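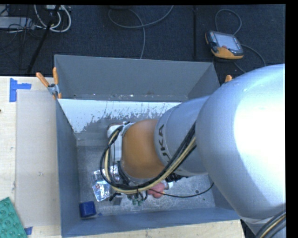 Section 4: Setting up the Jemton under-counter water filter

Read this section through before you shut off the water. The job takes most people an hour or so. You will need an adjustable wrench, a cordless drill, a pencil, a towel, a small bucket and a flashlight. The mounting screws, tubing and shutoff tee are in the box.

4.1 Before you start

The filter connects to the cold water line only. Water hotter than a warm bath will soften the cartridge seals, and damage of this kind is not covered by the warranty.

Check that the cabinet has a clear space on one side wall. You need enough height to hang the filter head and still drop the cartridge straight down when you change it. If your cabinet has a pull-out trash can, open and close it a few times and note where it travels.

Write down the serial number from the label on the back of the filter head. It is hard to read once the head is on the wall.

CAUTION: Do not connect the filter to an untreated well. The Jemton is made for water that has already been disinfected.

4.2 Mounting the filter head

1. Empty the cabinet and lay the towel on the floor of it.
2. Hold the paper template against the side wall, with the arrow pointing up. Mark both holes with the pencil.
3. Drill the pilot holes. Stop as soon as you feel the bit go through the first layer of the panel. Many cabinet walls are thin and back onto a dishwasher.
4. Drive in the two mounting screws, leaving the heads standing slightly proud of the wall.
5. Hang the filter head on the screws and press down until it clicks.

Note: If the wall is too thin to hold the screws, use the Gikik adhesive plate (sold separately). Wipe the wall with rubbing alcohol, press the plate on firmly and leave it overnight before hanging the head.

4.3 Connecting the cold water line

1. Turn the cold water shutoff valve clockwise until it stops. Open the kitchen faucet on cold and let it run until the flow ends.
2. Put the bucket under the valve. Loosen the nut that holds the faucet supply hose and pull the hose clear. A cupful of water may come out.
3. Screw the shutoff tee onto the valve. Tighten by hand, then give it a quarter turn with the wrench.
4. Screw the faucet supply hose onto the top of the tee in the same way.
5. Cut the blue tubing to length with a sharp knife or tubing cutter. The end must be square. Do not use scissors – they flatten the tube and it will leak.
6. Push one end of the tubing into the Fastport fitting on the tee and the other into the port marked IN on the filter head. Push until you feel it pass the seal, then push again until it stops.
7. Tug each end gently. If the tubing moves, press the collar in, pull the tubing out, trim the end and try again.

CAUTION: Leave a gentle curve in the tubing. A kink may not leak at first, but the wall of the tube will weaken there and can split later.

4.4 Connecting the outlet

Connect the port marked OUT to your filtered water faucet using the white tubing. The fittings work the same way as the inlet. If you bought the Taşdemir faucet set, follow the sheet packed with it for fitting the faucet to the sink, then return to this page.

4.5 Fitting the cartridge and flushing

1. Remove the plastic cap from the cartridge. Check that the rubber ring is seated in its groove.
2. Push the cartridge up into the head and turn it to the right until the two lines meet.
3. Open the filtered water faucet, then open the shutoff valve slowly. The faucet will spit air at first.
4. Let the water run for 30 minutes. Gray or black specks are carbon dust and will clear.
5. Close the faucet. Run a dry paper towel around every joint and look for damp spots. Check again before you go to bed.

If a threaded joint drips, tighten it by another eighth of a turn. If a push fitting drips, shut off the water and recut the tube.

4.6 Changing the cartridge

Replace the cartridge after 300 gallons or six months, whichever comes first. Order part 581. Close the shutoff valve and open the filtered faucet to let the pressure off before you turn the old cartridge to the left. Keep the bucket under it. Flush the new one as described in 4.5.

If you are going away for more than two weeks, close the shutoff valve. Run the filtered faucet for five minutes when you get back.

Text by Mawar Pangaribuan. Revised April. Section 5 covers the optional refrigerator line.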